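About Feltero

Home / Shop Floor / Repairs / About / Find Us

Who we are

Small company, one long room, too many coats. Feltero sets up entryways and small offices for people who don't have the time or don't want to. Coat racks, hooks, desks, shelves, the tray the wet boots go in. We bring it, put it together, hang the bags on it, take the boxes away. Been doing it for 14 years, first out of Kwok-wai Yen's garage and then here on the ground floor in Trosuvholm.

Kwok-wai started with hooks. Only hooks. He'd fixed up the hallway at his kids' school, the one where all the jackets ended up on the floor, and then another school called, and a dentist, and by June he had quit his other job. Ksawery Duda came in the second year with a van and a better drill.

The room

Brick wall down one side, white corrugated ceiling, pipes and beams left showing, long fluorescent lights. We painted nothing. The landlord offered to box in the ceiling and we said no thanks, spend it on the heating. He did, sort of.

Everything we sell gets used in here first. Coat rack by the wall is a working coat rack. Slats, panels and odd lengths of wood get handled and moved around all day, so if you come by, watch your elbows. 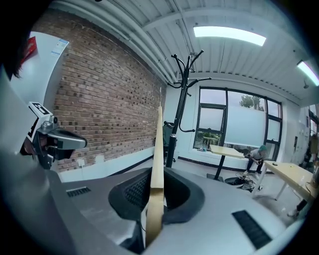 Wood is mostly Jadwiga Jasińska's department. She sorts what comes in, sends back what's split, sands the rest. A slat that looks fine lying flat on a bench can turn out bowed when you stand it up, so she stands every one up. Slow job. Worth it, we have had very few come back. Offcuts go in the bin by the door and you are welcome to them, bring your own bag.

What we do

Entryway fit-outs. We measure, you pick, we put it in. Most are done in a morning.

Office set-ups. Desks, chairs, somewhere to put a coat. Up to 33 desks in one go, more than that and we'd need to borrow a second van. Ask anyway.

Repairs. Loose hooks, wobbly poles, bases that rock. Any make, doesn't have to be bought from us. Erzsébet Csonka runs the repair bench and will tell you straight if it isn't worth fixing.

Swaps. Bring in the old rack, get something off the new one. We clean up the old ones and pass them on to schools and clubs.

A word on coat racks

People laugh but this is half of our mail. So, quickly.

Get a heavy base. Heavier than you think. Tall racks with curved arms look great and hold plenty, but hang four winter coats on one side and you'll see why we go on about it. Load it evenly, left then right. Bags and straps on the lower hooks, coats up top. Hats wherever.

Rounded ends on the arms, please. Pointy hooks poke through collar loops and leave a bump in the shoulder of a knit sweater that never comes out.

Check the joint where the arms meet the pole every few months and snug it up. Takes a minute. If it leans, check the floor before you blame the rack, half the floors in this town slope.

And leave room to walk round it. In an office we like one rack between two desks, so both people can reach and neither has sleeves in their coffee. Chairs need to roll back without catching the base. 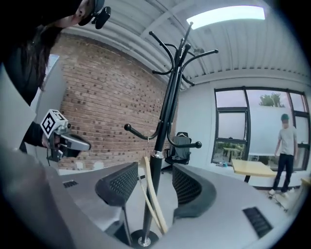
Desks next. Dark tops hide pen marks and show dust, light tops do the opposite, choose your problem. Cable openings toward the back or side of the desk, never where your wrist goes. Mesh backs on chairs if the room runs warm. We keep a few kinds on the floor and you can sit in them as long as you like, Bożena Sadowski did her whole training week moving from one to the next and now she answers the phone, so ask her which is comfortable. She has opinions.

Who does what

Kwok-wai Yen - started it, measures, does quotes
Ksawery Duda - deliveries, drilling, parking
Jadwiga Jasińska - wood and finishing
Erzsébet Csonka - repairs
Bożena Sadowski - phone, orders, the calender

Some work we're glad of

The changing room at the Cha tea house, 445 hooks if you include the kitchen side. All the front desks for Ferno when they moved across the river. The music school, three floors, no elevator, Ksawery still mentions it. We passed 2,000 finished jobs this spring and had cake.

Prices

On the shop floor page. Delivery inside Trosuvholm is included, outside it we charge by distance. Quotes are free and good for a month. We dont do finance.

Coming by

No appointment needed, ring the bell twice, the first one usually gets lost under the sander. Closed 8th May for stock check, open as normal after that. Street parking out front, loading bay round the back if you're bringing a repair. Small rack fits on the bus, people have done it.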